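4.3 Finger alignment on the Sirkwood cell

The old sheet says to realign the fingers every 1,000 cycles. I have yet to see a reason for that number. Check them on Tuesday with everything else and leave them alone if they pass.

1. Jog the arm to the park height over the table. Jaws down, slightly apart.
2. Look at both tips from the front. They should hang level. The wizard will report "aligned" either way, so don't take its word for it.
3. Lay a terry towel on the green cover with one end toward the arm, and stop the jaws short of it.

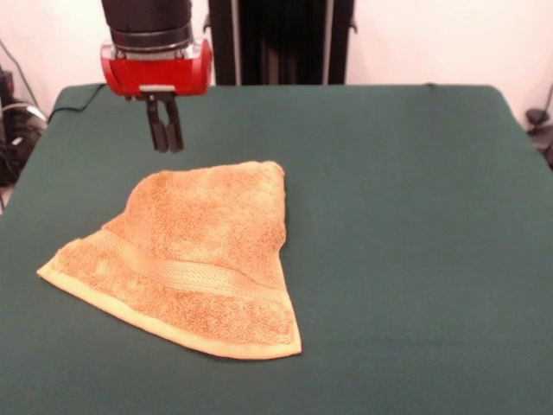

Does the table cover have to be perfectly flat?
Faint creases are fine. Pull out any fold you can feel with a fingertip, then redo the height touch-off.

4. Close the jaws at 20 percent speed. If one tip arrives first, loosen that finger, reseat it and repeat from step 2.
5. Save the offset under a new name. Ragnheiður Vídalín overwrote slot 18 in January and we still don't trust what is in it.

CAUTION: Keep hands out from under the jaws with the drive on. The soft-stop setting is no substitute for switching it off.

Note: The Plindham manual claims the cable run needs no attention. Check it anyway.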